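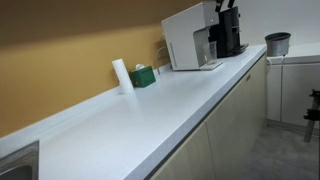

The kitchen counter at Lolalmont, with the glass in place under the spout of the white machine.

If you ask Haf Humphreys how her working day goes, she will tell you first about the coffee, and it takes a while before you realise that she is also telling you about the research. She has spent most of the winter in a kitchen with mustard-yellow walls on the ground floor at Lolalmont, trying to get a robot to make a decent cup of coffee on a machine it has never met before, and she talks about the whole business with the sort of fondness other people keep for an allotment.

The project is called Sirkia, and its question is a simple one to put. When you or I walk into a strange office and want a drink, we look over the machine, try a button, listen, and try another. We don't need a manual, or if we do we are too proud to say so. A robot taught on one machine tends to go on pressing the spot where the button used to be. Haf and her colleague Tarmo Toom wanted to know how little a robot could get away with being told.

Their answer, which they have been calling "ask once", goes something like this. The robot is let loose on an unfamiliar machine with a general idea of what coffee-making involves: a cup goes under a spout, something gets pressed, liquid comes out, the cup is taken away. It works through those steps for as long as it is fairly sure of itself. When its confidence drops below a set level it stops, and a person shows it the one movement it is stuck on, a single time, by guiding the arm. Then it carries on from there, keeping what it was shown.

"The stopping was the hard bit," says Tarmo, who came to the project from Floltell, where he worked on warehouse pickers (and where, he admits, he drank tea). "Early on it was far too brave. Then we turned the threshold up and it wouldn't even reach for a cup without wanting its hand held. We went back and forth on that for the whole of February."

The method they were measuring themselves against is the usual one, in which a person demonstrates the entire job from start to finish, over and over, until the robot has enough to go on. For a new coffee machine, the team needed 37 full demonstrations before that approach was dependable. With "ask once" they got to the same standard with 7 short corrections, most of them to do with where to set down the cup. Over the whole study they ran 457 attempts, and Haf has notes on every last one, in handwriting that Tarmo says he has given up trying to read.

I asked why they had gone for a proper kitchen, with a sink and kitchen roll and a box of tissues standing about, when there was a perfectly good test bench upstairs. Haf laughed and said the bench had been their first home, and that they had been terribly pleased with themselves there. Then they came downstairs and the results fell apart. A rounded counter edge, a bit of glare off the worktop, a clear glass in place of a china mug: each was enough to put the robot off. Glass was the worst of the lot, as depth cameras have a habit of looking straight through it, and a good many of those corrections were spent on nothing grander than finding the rim.

So they stayed, and they kept the glass. They also started shifting things between attempts, a hand's width this way or that, so that the robot couldn't quietly learn the room by heart and call it understanding.

There are limits, and both of them are quick to bring these up. Milk is beyond it for now. So is any machine that hides its controls behind a touchscreen menu, where one press leads to another screen and the idea of a single stuck movement rather breaks down. And the person doing the correcting has so far nearly always been Haf or Tarmo, who know very well what the robot finds helpful. A small trial with 25 newcomers is being planned with Hendriks, the firm that supplied the arm, and Tarmo expects the numbers to get worse before they get better. He seemed quite cheerful about it.

Before I left I was offered a coffee, and said yes, and Haf went and pressed the button herself. The robot, she explained, was in the middle of having its software updated, and would be back on after lunch.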